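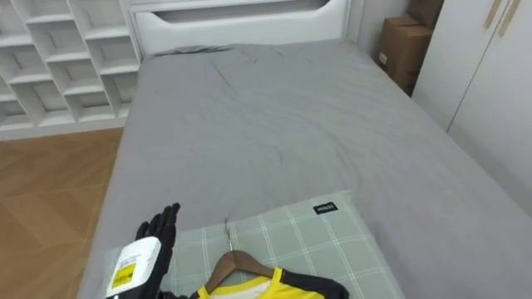

Effect of Mattress Surface Material on Overnight Humidity in Small Bedrooms

Project report, Building Physics Lab
Group members: Umesh Nishad, Tobiloba Edet, Elfriede Wyss
Supervisor: Balthasar Steiner

1. Background

A sleeping adult releases water vapor through breath and skin for the whole night. In a small bedroom with the door and window shut, this vapor raises the relative humidity of the air, and part of it is taken up by bedding, mattress, plaster and furniture. The uptake is called moisture buffering. It is well described for wall finishes such as clay and gypsum plaster. We found much less material on bedding, although the bed is usually the largest soft object in the room and is closest to the source.

The question for this project was whether a change of mattress cover alone produces a measurable change in the humidity of the room air by morning.

2. Test room

The measurements were made in a rented room on the second floor of a brick building. The room has one exterior wall, one double-glazed window and a radiator with a thermostatic valve. The valve was set to position 2 and left there. The window stayed closed from 22:00 to 07:00. The door has a gap of 12 mm at the bottom, which we did not seal, so all values include some exchange with the hallway.

3. Materials

Three covers were tested on the same foam mattress:

Cover A: cotton jersey fitted sheet, no protector.
Cover B: the same sheet over a polyurethane-coated protector.
Cover C: the same sheet over a wool underblanket.

Before each series the cover was washed, dried and stored for a full day in the test room. Dry mass was taken on a kitchen scale with a resolution of 5 g. This scale was the weakest part of the setup and is discussed in section 6.

4. Procedure

Air temperature and relative humidity were logged at two points, one at pillow height and one on the opposite wall at 1.5 m. Both sensors were checked against a saturated salt solution in January before the first series. The wall sensor read 1.2 points high and was corrected by that amount.

One member of the group slept in the room on all test nights. The person ate at the same hour and used the same duvet each night. Nights on which the door was opened were excluded. Each cover was used for five valid nights. Relative humidity was converted to absolute humidity for the comparison — the room cooled by up to two degrees before morning, and relative values alone would have been misleading.

5. Results

Mean rise in absolute humidity at the wall sensor, 22:00 to 07:00:

Cover A: 2.1 g/m3
Cover B: 2.4 g/m3
Cover C: 1.8 g/m3

The spread between nights with the same cover was 0.2 g/m3 in the worst case. The order of the covers was the same at the pillow sensor, but the values there were noisier and depended on sleeping position.

The largest overnight mass gain of a cover was 100 g, measured on the wool underblanket. Cover B gained almost no mass outside the sheet itself.

6. Discussion

The difference between covers B and C is larger than the spread between nights. The difference between A and either of the others is only slightly larger, and with five nights per cover we do not claim it as established.

Mass gain cannot be compared directly with the change in room air. Vapor taken up by the mattress core was not measured, and leakage under the door was not quantified. Notburga Steiner suggested a tracer gas test for the leakage, but the equipment was in use by another group. A scale with 1 g resolution would also allow the sheet and the underblanket to be weighed separately.

7. Further work

A repeat with the door gap sealed is planned, using a humidifier of known output in place of a sleeper.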